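Filed under: Home & Kitchen > Small Appliances > Long-Term Reviews

March | by Shaimaa Kettani

Nine months with the Midea now so I figured it was time. Moved it twice in that stretch, once up three flights, and it still does its job. Short version — buy it if you find it on sale, skip it at full price.

Paid 2,279 baht at Ratanaporn, the shop on the corner by the bus stop. Delivery was extra. The guy wanted to sell me the Hultero next to it, same size, fancier knob. Glad I didn't. My sister has the Hultero and the knob came off by Christmas.

Looks first. White shell, rounded all over, black tinted front. Pretty in the store. At home that front is a mirror, and a mirror shows everything. Fingerprints, dust, teh streaks from whatever cloth you used last. I wipe it and an hour later it looks like I didn't.

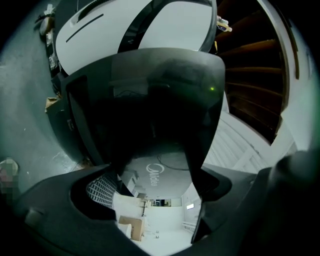
Best thing I've found is a barely damp microfiber, then a dry one right behind it. Paper towels leave lint. Tried the Trumomon glass spray too, fine but smells like a dentist. Don't use anything gritty.

The green light. Small, bright, which is great in the daytime. I sleep in the same room (studio, 51 steps from the street, no lift) and it bugged me for a week. Bit of masking tape. Done.

The white part is easier. Doesn't show much, except in the seams where the white meets the black. Grime likes to sit there. Old toothbrush, two minutes, once a month or so.

Noise — fine. Quieter than my last one, louder than the fridge. Manual is useless, tiny print and the diagrams are for some other model I think. Warranty card was in the box but you have to mail it in, who has stamps.

Would I get it again? Probaly. In a matte front, definitely.

7 out of 10.

Comments

Kiran Chaturvedi
Same problem with the shiny front. I gave up wiping, company gets what they get.

Sunee Prasertsri
What did they charge for delivery? Pidside wanted more than I expected so I took mine home in a taxi.

Lertchai Rattanakul
Tape on the light is smart. Doing that tonight.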